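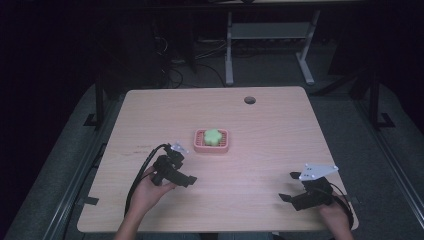 Gunvor Engebretsen demande si l'on n'est pas en train d'appeler « robotique » une activité où des étudiants déplacent une éponge. La question revient à chaque rentrée, sous des formes plus ou moins polies. Autant commencer par elle.

Foire aux questions de l'atelier Kovevel
Mise à jour du 25 janvier 2021

Alors, c'est de la robotique, oui ou non ?
En partie. On tient une pince dans chaque main et on enregistre des gestes qui serviront ensuite à entraîner un modèle. Si vous venez pour souder des cartes ou dessiner des engrenages, vous serez déçu, et l'affiche de la cafétéria, qui promet de « construire le robot de demain », n'a pas été rédigée par nous.

Que fait-on pendant une séance ?
On pose deux ou trois objets sur la table, on exécute une tâche courte, on remet en place, on recommence. L'éponge et le porte-savon font partie du lot de base. Comptez 20 essais par personne avant la pause. C'est répétitif. Ceux qui disent le contraire en ont fait trois.

Faut-il savoir programmer ?
Pas pour enregistrer. Pour le tri des essais et l'entraînement, un peu de Python. Les débutants complets sont acceptés, mais le tutoriel fourni date de deux ans et saute des étapes.

Est-ce que le modèle marche, à la fin ?
Cela dépend de ce qu'on appelle marcher. L'équipe de l'an dernier a enregistré 844 essais et en a gardé 217 après tri. Le résultat saisissait l'éponge quand elle était bien centrée dans son support. Décalée vers un coin, beaucoup moins. Le rapport parle de « performances encourageantes » ; je laisse chacun juge.

Pourquoi en jeter autant ?
Objet lâché, doigts de la pince hors champ, câble qui passe devant, essai interrompu pour répondre à quelqu'un. Il y a aussi eu des désaccords sur les critères, qui ont changé en cours de route. Cette année ils sont écrits, et affichés près de la porte.

Peut-on apporter ses propres objets ?
Oui, s'ils sont propres, sans valeur et plus étroits que l'ouverture des doigts. Pas de verre. Les objets transparents sont refusés jusqu'à nouvel ordre.

Les gauchers sont-ils désavantagés ?
On travaille des deux mains, donc en principe non. Aucun test sérieux n'a été fait.

Y a-t-il une compétition ?
Le challenge Merkham, en juillet. L'inscription coûte 46 euros par équipe, non remboursables. La tâche est communiquée très tard et le barème récompense surtout la vitesse, ce que je trouve discutable pour des étudiants de première année. Eilif Wikström défend l'idée inverse ; on peut lui écrire, il répond longuement.

L'atelier donne-t-il des crédits ?
Deux, sous réserve d'assiduité et d'un compte rendu. Le compte rendu doit mentionner les échecs. Une page de captures réussies ne sera pas lue.

Où s'inscrire ?
Au bureau Kristiansen, ou par le formulaire en ligne quand il fonctionne. Précisez votre niveau en Python et les créneaux où vous êtes vraiment libre.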